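Clogs and sandals all over the place – one box enough?
Freya Sowerby
I sort our summer shoes on a pale wood table, and I love how the grain shows up once it's clear!

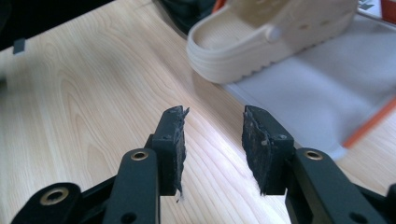
Can clogs and flip-flops share a plastic box?
Sure, if the clogs go in first, heel to toe.

Imogen Nuttall
Start with the cream clogs – they're the bulky ones.
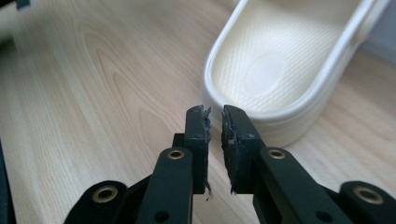

Then slide the flat sandals down the sides. I fit 4 pairs this way and I'm so pleased with it!

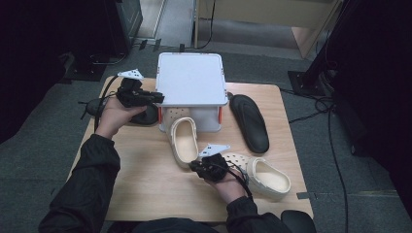 Maureen Sedgwick
Community Helper, Lolliment
Flip the box over first and shake out the sand. Works great!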